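4.2 Equipment planning and per-site cost

The budget was fixed in April before any site had been visited, so most of the numbers below are revisions. We planned for two collection sites, Lūse and Drisitdale, each with its own hand-held grippers and one shared pool of spares. No arm purchase in year one. The arm was deferred to the second phase, where a single unit is to be rented, and nothing in this section depends on which model is picked.

Reason for hand-held first: cost per hour of usable demonstration. A fixed arm cell needs a bench, a guard, a power circuit and someone trained to reset it. A hand-held gripper needs a person and a table. Our ceiling per gripper was $2000 including camera mount, pads, storage and shipping. Two vendors quoted. Avik came in under the ceiling but wanted a ten week lead time and would not sell pads separately. Anach quoted slightly over, agreed to come down when we dropped the carrying case, and sells the finger pads as a consumable. We went with Anach for both sites. The case turned out to be needed at Drisitdale and was bought later from petty cash, see the correction at the end of the section.

Three cost lines were underestimated in the first draft. Pads, storage and objects. Pads are the obvious one. They wear at the tip, the ribs go flat, and a worn pad changes the grasp enough that episodes from before and after should not be mixed without a label. We had put pads under "misc". They now have their own line, 10 percent of the unit price per gripper per quarter, and the replacement date is logged with the session.

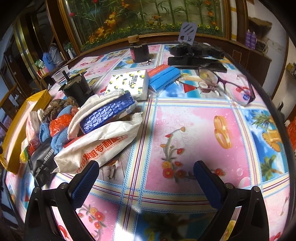
Figure 4. Work area with the gripper open over a patterned tablecloth, household items on the table.

Object sets were the line we argued over most. The first plan was a standard kit, same rigid blocks and cups at each site, bought once, $300 per site. Cheap and easy to audit. It also gives data that looks like a lab. The revised plan spends the same $300 on packaging and soft goods bought localy, topped up every month, with no two tables alike. A surface like the one in Figure 4 is what we now budget for: crumpled plastic packages, a coiled rope, knitted fabric, a tissue pack, a pair of eyeglasses, and a glossy printed cloth under all of it. Flowers and fruit printed on the cloth matter for the perception side, a printed pineapple should not be picked up. A kit of blocks on a plain mat would never test that. Thin film and soft packs also get damaged in handling, hence the monthly top-up, which the standard kit did not need.

Fragile items are budgeted seperately. Eyewear, glass and anything with a hinge go on a replacement list with a small reserve per site. Sites are asked to use old or donated pieces where possible. Claims against the reserve need the session number and nothing else, earlier form was too long and people just stopped filling it in.

Furniture: not purchased. Sites use the tables they have. This removed the second largest line in the draft budget (adjustable benches, lighting frames, backdrop) and we do not miss the benches. Lighting is less clear. Glossy cloths and plastic film throw bright patches, and whether to pay for diffusers or treat glare as part of the data is still open. Current position is no diffusers in phase one, revisit when the grasp labels are in. If diffusers are added the cost is small compared with labor.

Labor is the real number anyway. Equipment is under a quarter of the phase one total even with pads and spares included, the rest is operator time and labeling. So a cheaper gripper that loses half a day per month to repairs is not cheaper. The Avik unit might have been fine on this count, we had no repair data from either vendor and chose on parts supply. Pivot pins and linkages are held as spares at Lūse, one full set, shared. Drisitdale waits for shipping when something breaks. A second set was requested and cut, and we would put it back if the plan were written again.

Storage was sized from the raw video of the pilot and came out too small. Drives were doubled for both sites after the first month. Uploading from Drisitdale is slow enough that drives are mailed, so each site needs one set in use and one set in transit. The draft counted only the first.

Correction to Table 3: the carrying case at Drisitdale appears under "transport" and again under "gripper, accessories". It should be counted once, under accessories. Totals in the text use the corrected value, totals in the table do not yet.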